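Gray smudges on a white desk top won't wipe off

Community Help > Home & Cleaning
2 min read
46 views · 2 shares

posted by tellow_tess

Hi all, hoping for a quick fix. White desk, matte top, pushed up against the wall in a small room with the fridge close by. Cleared everything off Monday to give it a proper clean and now I can see all these faint gray smudges and streaks across the middle. Kind of a dusty band going sideways. Few tiny dark specks too.

Tried so far: damp paper towel, then dish soap. Soap just moved it around. No idea what the top is made of, label underneath says Janach and thats it. Don't want to end up with a shiny patch in the middle of it.

Top first, then the room with the desk and fridge.

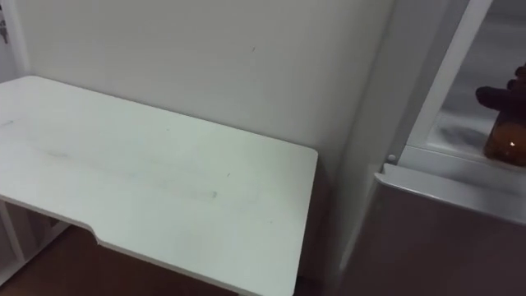
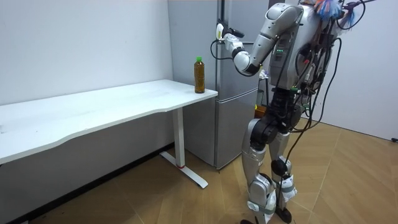 2 replies · sorted by oldest

ogilvie_33

Magic sponge. Done.

Ok a bit more. Go LIGHT, those things are basically very fine sandpaper and on a matte top you can rub a shine into it. Test a corner at the back first. Also dry dust it before anything wet, if theres dust on there you're just making mud.

3 people found this helpful

Iletti_Fan

Would not start with the sponge tbh. I have a matte white desk and got a shiny spot exactly that way, still there, annoys me every day.

What works on mine:

- dry microfiber first, whole top, shake it out outside
- warm water, 2 drops dish soap in a bowl. Not on the desk. Too much soap leaves a film and the film is what streaks
- wipe in one direction, wring the cloth out really well
- second cloth, plain water, get all the soap off
- dry it right away with a towel, dont let it air dry

Takes 10 minutes. If the gray is still there after its dry, rubbing alcohol on a cloth, small spot, test at the back edge where it meets the wall. Specks I'd try a plastic card on, held flat, might just be stuck on crud.

Being near the fridge could be part of it if you cook in there, grease gets on everything and dust sticks to it. Pull the desk out from the wall too and do the back edge, mine was gross. And wipe inside the open shelves underneth while your at it.

10 people found this helpful

Share · Comments (2)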